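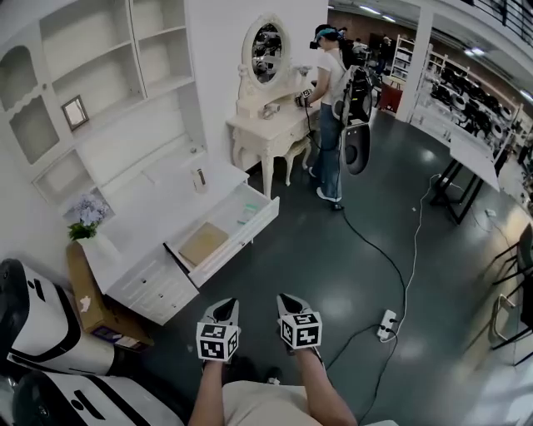

Furniture and Storage: The White Room at Raltotstead

Raltotstead House keeps a set of furnished rooms for use by residents, visiting families and the students of its household management course. The gallery on this page covers the White Room, named for the color of its principal furniture. The pieces came to the house over several years and were brought together in their present arrangement in October. Captions were prepared by Remigiusz Dudek of the Furnishings Office.

The shelving cabinet
A tall built-in cabinet in white, with scalloped, arched niches and open compartments. The compartments are kept almost entirely clear between courses. A small picture frame with a dark border stands in one of the middle cubbies.

The dresser
Placed below the shelves, the white dresser has paneled drawers and decorative knobs. It is listed in the house register as item 105 and was acquired through the dealer Kwiatkowski. The finish was last renewed at the Hosar workshop, which also adjusted the drawer runners.

The top drawer
A flat sheet of tan cardboard lies inside the open drawer, with a small pale green object near the back right corner. Students practice folding and sorting with the dresser drawers and are asked to return each one to its original order at the end of a session.

Flowers
Artificial flowers in lavender blue, with green leaves, in a white pot at the left corner of the dresser. Fresh flowers are not placed on painted surfaces in any of the furnished rooms.

The cardboard box
A brown box with a small label on its face and a blue-and-purple printed strip near the lower edge. Cartons may be kept in the room during a course and should be cleared to the ground floor store when it closes.

The vanity table
An ornate white table against the far wall, with curved, carved legs. It is the oldest piece in the room and formed part of the Bollen bequest, which brought over 200 household items to the collection. Visitors are asked not to lean on the table or move it away from the wall.

The oval mirror
Set above the vanity table in a decorative white frame. The glass is cleaned with a dry cloth only. Liquid products must not be sprayed directly on the mirror or its surround.

Visiting the room
The White Room is open to registered visitors by appointment. Requests should be addressed to the Furnishings Office and should quote the room name and the register number of any piece to be examined. Copies of the register entries are available from the same office.

Page last reviewed 28 June 2026.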